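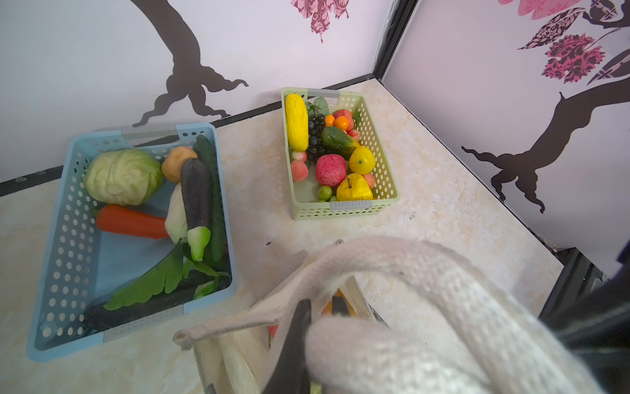
FOR IMMEDIATE RELEASE

Skonance moves its Brestville vegetable box to a shorter list and a later pickup

BRESTVILLE, December – Skonance, the grocery cooperative that has been packing vegetable boxes for Brestville households longer than some of its customers have been willing to eat turnips, will change how its weekly box works beginning with the first pickup of the new year. The box will be smaller, the pickup window will be longer, and the kohlrabi will be optional.

The changes follow a member survey that drew 1,799 replies, a strong showing for a questionnaire that ran to four pages and offered a coupon for leeks. Members were asked what they liked about the box, what they cooked from it, and what became of the rest. Answers to the last question were candid. One member wrote that the crisper drawer had become "a kind of waiting room." Another attached a recipe for beet brownies and asked that it not be shared.

The main complaint was volume. The standard box was designed for a family of five with a chest freezer and firm opinions about soup. Most members now live in households of one or two, and many have been giving away cabbages to neighbors who have started to keep their porch lights off.

Under the new plan, members can choose from two sizes. The small box holds six kinds of vegetables and is meant to be finished in a week by people who also own a takeout menu. The large box stays as it is, for those who want it and for those who have been too polite to cancel. Anyone who does nothing will be moved to the small box, a decision Skonance expects to hear about.

Pickup at the Drivwood counter will run until 8:30 in the evening. It used to close at 6:00, which suited everyone who did not have a job. Boxes left at closing time will be held overnight in the cold room and can be collected until noon the next day. After that they go to the Brestville community kitchen, which has asked us to mention that it is fine for celery.

Each box will also come with a swap shelf allowance. Members may leave up to two items on the shelf by the door and take two others of any kind. A trial at Drivwood this fall involved 200 households and went smoothly once a rule was added about not swapping things that had already been peeled. Carrots and potatoes rarely lasted ten minutes. Fennel had a harder season, and a single celeriac is believed to have changed hands several times before going home with a member of staff.

"We have spent years telling people what vegetables are good for," the cooperative said in a statement. "The survey suggests they know. They would like fewer of them at once, and a note saying how to cook the knobbly ones."

The notes have been written. Every box will carry a single sheet with storage advice and three recipes, none longer than eight steps and none calling for a food processor. The first set covers roasted eggplant with garlic, a cabbage and potato pan supper, and a quick cucumber pickle that keeps for several days in the fridge. Recipes were tested by the packing crew on its own relatives, whose comments have been edited for length.

Growers will see changes as well. Tsuchiya, the family farm that supplies much of the cooperative's winter radish and greens, has agreed to plant a wider mix in smaller amounts so that the same item does not turn up five weeks running. Members who enjoyed last winter's long run of daikon may order extra by the pound.

The cooperative has 3,115 members across Brestville and nearby towns. It is also adding 165 places to the box list, the first new openings in two years. Households on the waiting list will be contacted first, in the order they signed up. Several joined so long ago that they may have taken up gardening in the meantime, and they are free to decline.

Prices for the large box will not change. The small box will cost a little more than half as much, for reasons having to do with cardboard.

Members can pick a size online or at the Drivwood counter, where paper forms and pens are available. Please return the pens.

About Skonance
Skonance is a member-owned grocery cooperative based in Brestville. It sells vegetables, dry goods and bread, and once, by mistake, a very large order of parsnips.

Media contact
Skonance Press Desk, Drivwood counter, Brestville. Calls are returned after the morning packing shift.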